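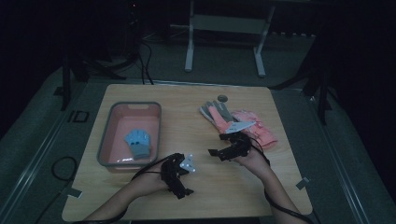 Still no robot to sort your gloves

Sorting gloves is harder than it sounds, if you are a machine. That was the short version from Korkura's open afternoon, where the small automation outfit let locals and a few trade people in to ask when a robot might take over the dull jobs at home and out the back of the shop. Answer: not yet. Some of it maybe soon. The job it has picked to chew on is about as plain as they come, a pink basin on a table and a few odd gloves, a light blue one in the basin and a pink knitted one across the table, worked by a person with a black gripper strapped to each hand. The person does the chore, the machine is meant to learn from it. That's the theory anyway.

Project lead Kirsten Després was blunt about where things are at.

"People come in wanting to know if it can do the washing," she said. "It can't do the washing. Ask me if it can pick up one glove."

And can it? Sometimes, she said. A stiff work glove, yes, more often than a soft one. Knitted ones are a pain. They fold, they catch on each other, and a glove lying on its side doesnt look much like the same glove lying flat. A five-year-old sorts that out without thinking. Software has to be shown it over and over.

The firm has logged 1,441 attempts at its glove task since September, all of them done by people. Després would not put a figure on how many more are needed. More than that, she said. A lot more.
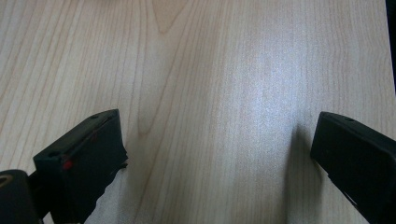

Nothing in its grasp: black gripper fingers over bare tabletop.

The attraction of the hand-held grippers is cost, mostly. A full robot arm has to be bought, bolted down, fenced off and minded. Someone holding a gripper can get through a chore at close to normal speed and go home at five. The drawback is that people cheat without meaning to. They steady things with a wrist, nudge with a knuckle, tilt their head for a better look. A machine copying them may not have a wrist to nudge with.

Sanaa Lamrani knows the other side of it. She runs the floor at Zestance, a workwear hire and laundering business that gets gloves back by the binful from building sites and cold stores. Her staff pair them by hand, check for holes, toss the singles. She had come along to see if any of it was worth paying for.

"I'd take it tomorrow if it worked," she said. "Pairing gloves is the job everybody tries to get out of. But mine come back filthy and inside out, and there's a bin of them. Not a couple on a nice clean table."

Fair point, Després conceded. The clean table is where you start.

Lamrani has been burned before. Zestance trialled a folding machine from a supplier called Nogueira a while back, for towels and flat sheets. Good on sheets. Hopeless on anything with a sleeve, and it needed somebody standing next to it feeding corners into the clips, so the saving was nil. It went back after 10 weeks. She is not bitter about it, she says, but she now asks every salesperson to bring the thing in and run it on her own dirty stock. Most don't call again.

What about the home, then? Further off again. Visitors heard that a house is the worst place of all for a robot: pets, stairs, bad light, a basin that was on the bench yesterday and is on the floor today. A laundry floor at least stays put. Korkura reckons simple sorting in a workplace comes first, with a person close by to fix the misses. Folding after that. Putting things away in drawers, well after.

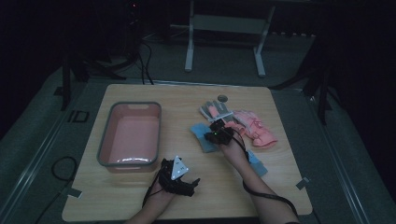
Slower than a person, for now

Speed is the sore spot. On a good run the firm's arm, a bench model it calls Atar, gets one glove from table to basin in a time Lamrani described as "long enough to make a cup of tea". A bit harsh, but nobody from Korkura argued. Her own people do a pair in 2 seconds when the bin is decent. They also do it while talking.

Cloth is the trouble more than the arm is. Boxes and bottles hold their shape, so a machine can plan a grip and trust it. A glove with the fingers splayed out is one problem, a glove beside a folded cloth is another, and the hand doing the work will often flatten or shift things before it picks anything up. Those little moves don't come with instructions. Després said they are the part her team most wants recorded, and the part that people doing the task are least able to explain afterwards.

There was some grumbling at question time about jobs. One man wanted to know why anyone would train a replacement for themselves. Després said the firms that ring her are mostly ones who can't fill the shift, and left it there. Lamrani said she had two vacancies going and would talk to anybody in the room who wanted one. One taker, possibly, after the sandwiches.

Korkura plans to move on to wet cloth and mixed bins next year if funding holds. No product, no price and no release date as yet. Another open afternoon is likely in autumn, details to come on the firm's website.

Posted 2/11/22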